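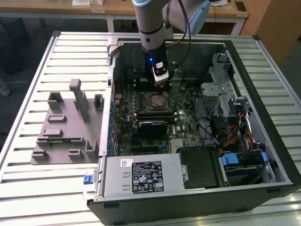

Rapport de projet – Démontage et tri d'ordinateurs de bureau en fin d'usage
Atelier Kanaan, groupe 6

1. Contexte

Le projet porte sur un lot de 40 tours de bureau cédées à l'école par la société Himik après le renouvellement de son parc. Notre groupe devait établir une procédure de démontage, séparer les pièces réutilisables des pièces à recycler et proposer un rangement pour les pièces conservées. Les travaux ont eu lieu le mercredi après-midi, de février à avril.

2. Poste de travail

La tour est posée à plat sur un plan en profilés d'aluminium gris clair, panneau latéral retiré, l'intérieur tourné vers le haut. Cette position laisse l'accès libre à la carte mère et à la cage métallique des disques. Les rainures du plan ont un défaut : les vis y tombent facilement. Nous avons donc ajouté un bac aimanté au bord du poste.

3. Modèle de référence

La procédure a été rédigée à partir d'une tour Dell. Les éléments à déposer sont faciles à repérer : barrettes de mémoire, processeur et son levier de maintien, bloc dissipateur noir, disque, alimentation. Sur ce boîtier, les loquets et la languette côté alimentation sont en plastique bleu, ce qui nous a servi de repère pour rédiger les fiches.

4. Ordre de démontage retenu

Débrancher la machine et appuyer sur le bouton de marche pour décharger l'alimentation.
Ouvrir le boîtier et dépoussiérer.
Photographier le passage des câbles avant d'y toucher.
Retirer les barrettes de mémoire et les mettre en sachet antistatique.
Débrancher puis sortir le disque.
Déposer le dissipateur, nettoyer la pâte thermique, retirer le processeur.
Débrancher les faisceaux et sortir l'alimentation.
Dévisser la carte mère en dernier.

Dans notre première version, l'alimentation sortait avant le disque. Les fils rouges, jaunes et orange gênaient alors le passage de la main et un connecteur a été arraché. L'ordre a été inversé.

5. Tri et stockage

Les pièces conservées sont étiquetées avec le numéro de la tour d'origine et rangées dans des bacs Aro, un bac par type de pièce. Les alimentations ne sont jamais ouvertes – elles partent entières chez le recycleur Pukov avec les cartes mères défectueuses. Les disques sont effacés ou percés selon leur état.

6. Limites

Le temps de dépose du dissipateur varie beaucoup d'une machine à l'autre quand la pâte a séché. Les tours les plus anciennes du lot ont d'autres fixations et demandent une fiche séparée, qui reste à écrire. Le test des barrettes n'est pas terminé, les résultats seront joints en annexe B.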